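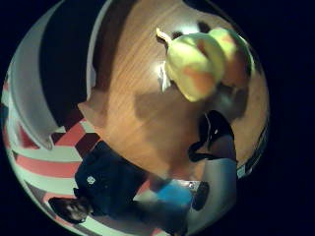

Quezada makes it two from two at Clostside

Aldana Quezada won the Clostside Triathlon on Saturday, February 8, 2025, leading from the second buoy and spending the rest of the morning looking over her shoulder at very little. Wing-sze Yau, the pre-race favorite, came out of the water in sixth place and had climbed to second by the time the bikes reached Brosik, where the road tips up and conversation stops. Quezada rides on a strict diet of gels, with fruit saved for afterward, and a big yellow-green, pear-shaped fruit with an orange-red blush, set on a brown wooden table, is about as close as she gets to a victory banquet.

Yau cut the gap to 30 seconds early in the run and seemed to have the legs to close it. Then came the long drag out of Lau – a hill the course map calls "rolling" – and the gap went back up again.

"I felt great until I didn't," said Yau, who finished second for the second year running and accepted her Preltard-sponsored towel with good grace. She now owns a pair.

Quezada was asked whether she would return to try for a third title. "Ask me when I can do stairs," she said. The water was choppy, the wind was worse, and online entries for next year open at the end of February.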